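Why I gave up on my paper planner (and what I'm doing with the spare pages)

6 August 2024

So I finally did it. After years of buying a fat new planner every winter and abandoning it by the time the tulips came up, I have stopped pretending I'm a planner person. The last one was a Weretti, the kind with the ribbon and the little pocket in the back, and it cost more than I'd like my sister to know. It has 348 pages. I wrote on 33 of them, and four of those are grocery lists.

I got as far as April. You can see the exact week I quit — there's a dentist appointment, a note that says "call Mwanaisha back!!" underlined twice, and then page after page of nice clean cream paper. (I did call Mwanaisha back. Eventually. She had already booked the cabin without me and she was very gracious about it.)

What I had wrong, I think, was trying to write down what I was going to do. I'm hopeless at that. I write "7:00 stretch" and at 7:00 I'm standing in the kitchen eating cereal out of the box, and then the planner looks at me for the rest of the day. By lunchtime I can't even open it.

Then my friend Zineb Abdel Hamid came to stay for a long weekend and left her notebook on my couch, and she let me flip through it. It's all backward! She writes down what happened, one line a day, sometimes less. "Soup too salty." "Bus driver sang." "Bought the wrong hinges again." She's been at it for so long that she has a shoebox of these things, and she can tell you what she ate on her birthday six years ago. I was so jealous I could have cried.

So I've crossed out the printed dates in the Weretti and I'm using the rest of it for that. One line, before bed, any pen that works. A few from the past couple of weeks:

Neighbor's cat in our laundry again.

Found the good scissors. They were in the freezer bag drawer.

Walked to Vunley's for peaches, came home with plums.

Tried the new Rungrueang place, ordered too spicy, was too proud to say so.

It takes me a minute, maybe two if I'm fussing over the wording. And I've started noticing things during the day so that I'll have a line for the evening, like the way the man at the hardware counter says "there she is" to absolutely every customer, including the men. 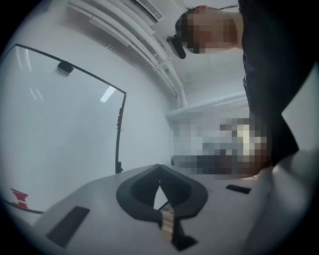

A black top, in August!

I did try the digital version first, by the way. I downloaded an app called Brarnine and it sent me reminders in a tone I didn't care for, so that was the end of that. Paper doesn't nudge.

If you've got a half-empty planner in a drawer somewhere, go dig it out and tell me what your first line is. Mine was "Too hot to cook, had toast." I've decided to be fine with that. Next week I'll get back to the curtain saga, I promise — the fabric came and it is very much the wrong green.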